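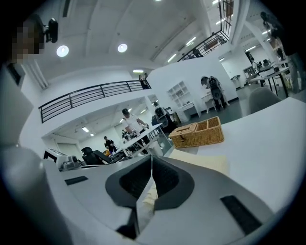 Fig. 7. Woven wicker basket on a white table.

Section 2. Setting Up Your Flikcombe Tabletop Humidifier

2.1 Placement

1. Set the base on a flat, level table at least 26 inches above the floor.
2. Keep the mist outlet clear of walls, curtains, and shelves.
3. Move paper goods, wicker, and unsealed wood out of the mist path. Woven materials hold moisture and may warp or mildew.
4. Route the power cord behind the table. Do not run it under a rug.

CAUTION: Do not place the unit on a radiator or next to a heating vent. The base may deform.

2.2 Filling the tank

1. Turn the control knob to OFF and unplug the unit.
2. Lift the tank straight up by the handle and turn it over.
3. Unscrew the tank cap counterclockwise.
4. Fill with cool, clean water to the MAX line. Do not add oils, salts, or cleaning products.
5. Replace the cap and check that the gasket is seated. Turn the tank upright over a sink and look for drips.
6. Lower the tank onto the base until it rests evenly on all sides.

NOTE: In hard-water areas, use distilled water. White dust on nearby surfaces is mineral residue and can be wiped off with a damp cloth.

2.3 First use

1. Plug the unit into a grounded outlet.
2. Turn the knob to LOW. Mist appears after nearly 2 minutes.
3. Adjust the output as needed. If the table surface becomes damp, reduce the setting or raise the unit.

WARNING: Never move the unit while the tank is full. Water entering the base can cause electric shock.

If the red light stays on after filling, see error code 247 in Section 7.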